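Budgeting for a second dual-arm cell - sim seats or spare grippers first?

rudet_ops
We have 2883 left in the equipment line and it closes in February. Options are a spare gripper pair from Erkden or more simulation seats on Gesteto at 156 each. Can't do both properly.

kw_fixture
Grippers. Lead time on ours was long and the cell sat idle for all of it.

Florian Auer
Disagree. Price the idle hours before you buy spares. If the arms run two shifts, fine. If they run two hours, seats are cheaper per task tested.

rudet_ops
They run one shift. Drawer tasks mostly, two arms, two-finger grippers, randomized rooms in sim before anything goes on hardware.
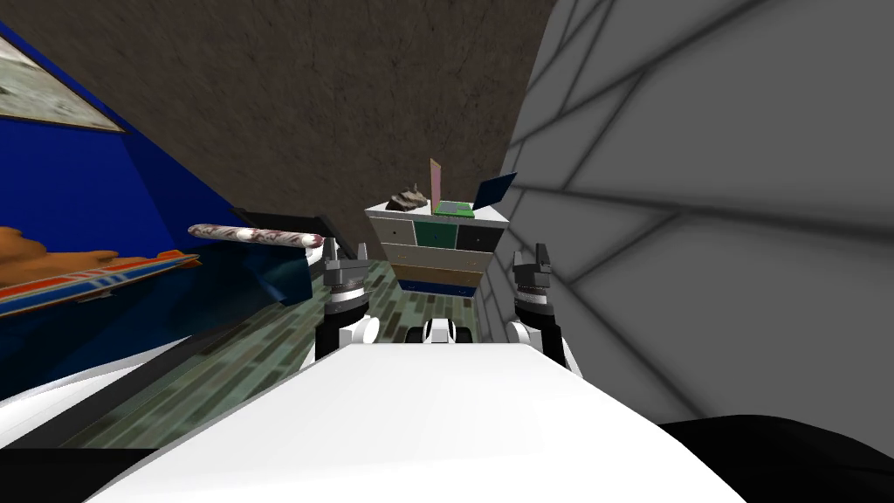

Our rule is 100 clean sim runs per layout before we book cell time, and the queue for seats is the bottleneck.

kw_fixture
Sim contact on small handles is optimistic. You will still break fingers. Buy one spare, not a pair.

Florian Auer
One spare plus seats with the remainder is reasonable - get Erkden to quote singles in writing.

rudet_ops
Asked. Will post the quote.

Recent topics
Stöckli cable carriers, minimum order
Depreciation period for arm controllers
Rudetside floor plan, power drops

Contact the moderators | Back to top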